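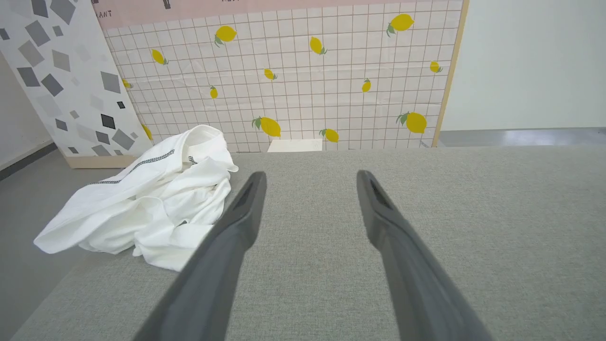
A white garment on the gray work surface, with the gripper fingers in front of it.

Folding Stations at Pisham: Questions from Staff

Updated July 13, 2026

These are the questions we have heard most often from the laundry and finishing teams. If yours is missing, send it to Aileen Lagman in operations.

What are the robots being set up to do?

They are being set up to handle white shirts and other light garments: picking up, spreading, folding and stacking. Pressing, stain checks and repairs stay with people, and so does anything with buttons or heavy trim.

Is anyone losing a job?

No positions are being cut this year. The finishing team has 39 people, and that number stays in the budget through next July. Folding hours will go down on the day shift, and those hours move to inspection and packing. We can't make promises past next July, and we will tell you when that budget is set.

How fast are they?

Slower than you are. The target for the trial is 36 shirts an hour at each station. An experienced folder here does 160. Sleeves take the most time, as they have to be drawn out from the body before the first fold can be made.
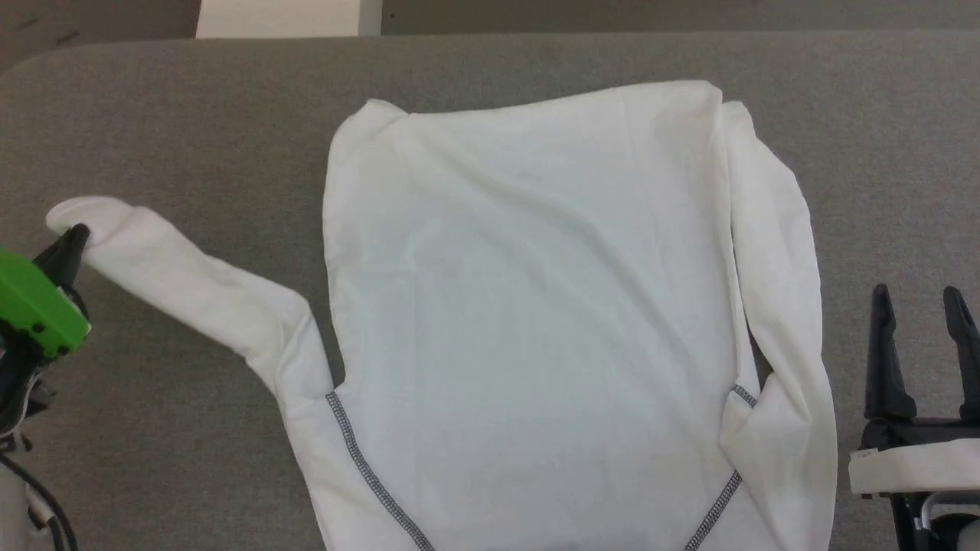
Shirts with long sleeves and thin knit fabric were picked for the trial on purpose. They are a large part of our daily volume and they are the items people most often ask to rotate off.

Who works at the stations?

Each shift has one station lead. The lead loads garments, clears stuck items and logs the stops. Training takes two days and is paid at your normal rate. Leads get an extra 65 cents an hour while they are assigned. Sign up with Fitriani Lumenta by the end of the month.

Can I reach in while an arm is moving?

No. Press the stop button, wait until both arms are still, then reach in. This applies even if a garment is slipping toward the floor. A garment that lands on the floor goes back to wash.

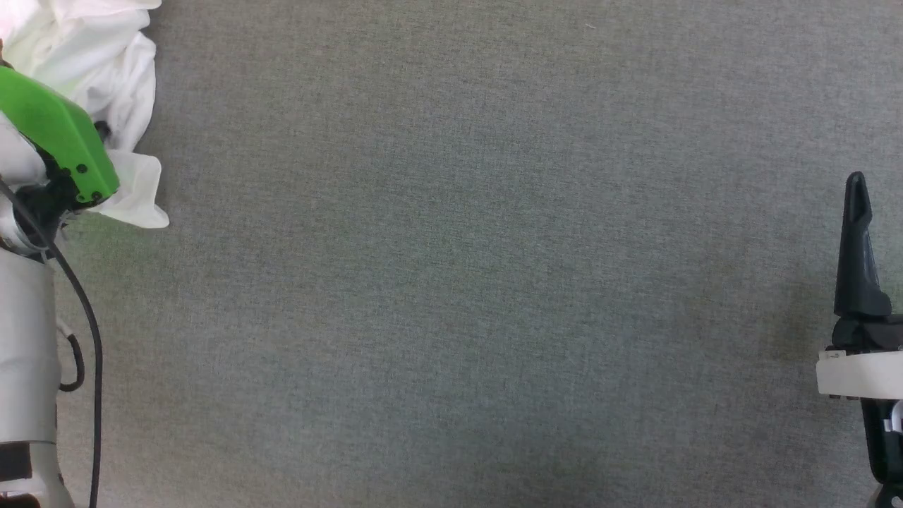
Are the cameras used to check on staff?

No. Camera images are used to guide the arms and to review stops. Supervisors do not have access to them, and they are not used in performance reviews.

What if I don't want to work with the robots?

Tell your shift supervisor. Station work is voluntary during the trial, and saying no does not affect your hours or your place on the rotation list.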